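# Hanging T-shirts on a rail without stretching the collars

This is how I hang black T-shirts at home and for the stall I share with Jozef Michiels in Grirkville. It works for any plain cotton tee with a round neck. You need wire or thin metal hangers, a rail, and a flat surface about as wide as a shirt.

If you only have a few shirts, fold them and put them in a drawer. Hanging makes sense when you want to see the shirts, or when the drawer is full.

## Before you start

Check the hangers. Run your thumb along the shoulder wires and the place where the hook is twisted on. If you feel a burr, file it down or put the hanger aside, because a burr will pull a thread in a knit shirt the first time you use it. Wipe the wire with a dry cloth too. Dust shows up on black cotton right away.

Check that the shirts are fully dry. The hem and the collar are the last parts to dry, so feel those. A damp shirt on a thin hanger gets two bumps at the shoulders, and they stay until the next wash.

## Putting the shirt on the hanger

1. Lay the shirt face up on the table and smooth it from the middle out to the sides.
2. Pull the sleeves straight. Turn out any cuff that has folded under.
3. Hold the hanger by the hook and slide it in from the **bottom hem**, hook first.
4. Push it up inside the body until the hook comes out of the neck.
5. Spread the shoulders over the wire so the seams sit on top of it.
6. Lift the shirt by the hook and give it one light shake.

Most people push the hanger down through the neck. That is faster, and on a loose collar it does no harm. On a tight one the ribbing gets pulled a little every time, and after a summer it goes wavy. I lost 4 good shirts that way before I changed over.

If the hanger is wider than the shoulders, don't force it. The ends will poke into the sleeves. Use a smaller hanger or fold the shirt.

## Putting the hangers on the rail

Start at one end and work along. Point every hook the same way — I face them to the back, so a hanger lifts off toward me.
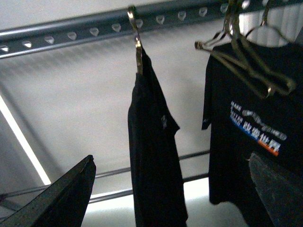

Spacing matters more than the number of hangers you own. On a smooth pole the hangers slide together as soon as you push one aside, and you have to sort them out again. A perforated metal rail is better for this, with the hook going into one of the holes so the shirt stays where you put it. It won't save you from crowding, though. Once a few wire hangers are bunched up, the shoulder wires cross over each other and the shirts turn sideways, and then a small white logo on a sleeve may be the only thing you have to tell one black shirt from the next.

For thin tees I leave two inches between hooks. For heavier cotton I leave three. My rail at home takes 15 shirts at that spacing and I stop there.

## Untangling hangers

Don't pull on the shirt. Do it this way:

- Move the shirts on either side out of the way.
- Find the hook that lies on top of the others.
- Lift that hanger straight up and off, holding it by the neck of the hook.
- Put it down on the table, shirt and all, and take the next one.
- Rehang them one at a time.

It takes 5 minutes at most. Pulling sideways bends the wire, and a bent hanger catches on its neighbors from then on. You can straighten one by hand if the bend is in the shoulder wire. If the hook itself has opened up, throw the hanger out.

## Sorting

I sort by size, smallest on the left, and put printed shirts after the plain ones. Lakmal Bepari, who has the stall next to ours in July, sorts by print first and size second. Her way is quicker if customers ask for a design. Either is fine as long as you put shirts back in the same order.

Black shirts fade along the shoulders if the rail gets direct sun. Move the rail, or turn the shirts around once a week — the front and back will at least fade evenly.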